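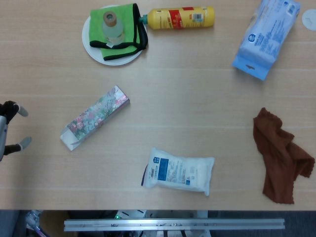 Green cloth, white plate.

I went to see Wian Oosthuizen read minds on Sunday and I have thoughts, which he presumably already knows. Thread.

The venue was the Hendricks in Tolgate, which seats 2,000. My seat was behind a pillar. The pillar had a very good view.

I should say I like mentalists. I like them more than regular magicians, who always want you to hold a bird. A mentalist just wants you to think of a childhood pet and then be weird about it.

He opened with the pet thing. A woman in the front row thought of a pet. He stared at her for what felt like a school year and said "Rex?" It was a goldfish called Linda. He said he was getting a strong sense of water now. Sure you are, Wian.

Then he got the next four right in a row, including a tortoise called Deputy, and the whole room went quiet. I have no explanation for Deputy. I've tried.

My friend Aoife Keane thinks the Linda miss was on purpose. Miss one early so they believe the rest. Aoife thinks everything is on purpose, including the parking at the Hendricks.
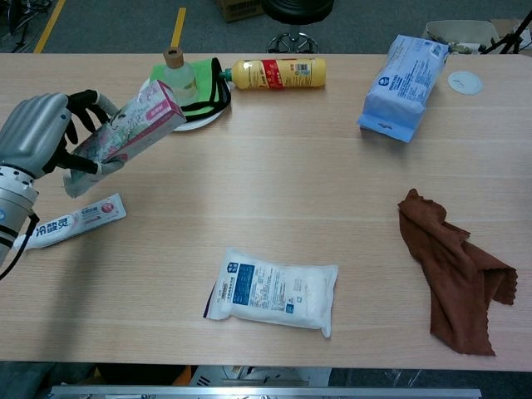
The big number before the break was a book test. Somebody picks a word from a book and he tells them the word. The book was a novel with 1,093 pages, and he made a man from the balcony walk all the way down to choose from it. That took longer than the trick.

The word was "the." I wish I was kidding. The man had a free choice of every word in a doorstop of a book and picked "the." Wian got it right and you have never heard applause so confused.

To his credit he made the guy pick again. Second word was "mackerel" and he drew a fish on a pad before the man had sat down. Big cheer. I cheered. The pillar was unmoved.

Break. A drink and a bag of nuts cost me more than my first television. While in line I heard two separate people explain that it's all done with earpieces, and neither could tell me who would be talking into them.

Second half was the sealed envelope. It had been hanging over the stage all night in a plastic box, and he'd mentioned it maybe nine hundred times. Inside: tomorrow's front-page headline from the local paper.

You may notice the problem. It was tonight. We all had to go home and wait for the paper. He read it out, said "see you in the morning," and left the stage. I have never been given homework by a magician before.

Monday, 7 a.m., I am in my slippers outside a gas station buying a newspaper like it's 1988. The headline was about a bridge closing. His was "Bridge Woes Continue."

Aoife says the bridge has been closing since March and her dentist could have called it. I say he got the word "woes" and she says everybody gets "woes."

Anyway, I've booked for the next one. I asked for a seat away from the pillar. They said they had a feeling I would.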